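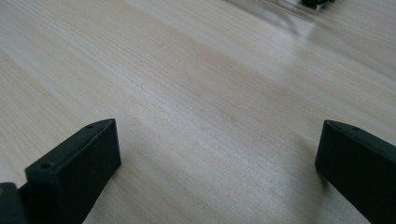

Figure 2. Light-colored wooden tabletop seen at a low angle, with glare from a light overhead.

4.2 Reflected light and reading comfort

The level of light on a desk is easy to measure, and for this reason most guidelines for reading rooms start from it. In our survey of the two libraries, Canditz and Hovirar, the average level on the desks was 495 lux, and almost all seats were close to this value. If we look only at this number, the readers should have been equally satisfied everywhere. The answers to the questionnaire show another situation. Complaints of tired eyes came mostly from the seats directly under the lamps, where the desk surface sends part of the light back to the reader.

The effect depends strongly on the angle of view. A person who stands beside the desk and looks down sees the grain of the wood without difficulty. At a lower angle, the same surface can show a whitish area in which the grain is partly lost (Figure 2). A reader who leans forward over a book is often near to this second position, and the bright area then lies just behind the upper edge of the page. The eye has to adapt again and again between the paper and the desk.

We asked the readers at Hovirar to move the book freely during a session of 20 minutes and to mark the position which they preferred. Many of them turned the book to one side, or pulled it closer to the body. Older readers did this more often than students - a result that agrees with the earlier interviews at Brerkurar. On a scale from 1 to 5, the comfort of the seats between two lamps was judged higher than the comfort of the seats under a lamp, although the measured light was slightly lower there.

The finish of the desk is also important. Räsänen, the supplier of the desks at Canditz, offers the same model with a matte coating, but at the time of our visits in January no desk with this coating was in use. We could therefore not compare the two finishes under the same lamps. A simple change of the lamp position was possible in one room only, and its results are given in Section 4.3.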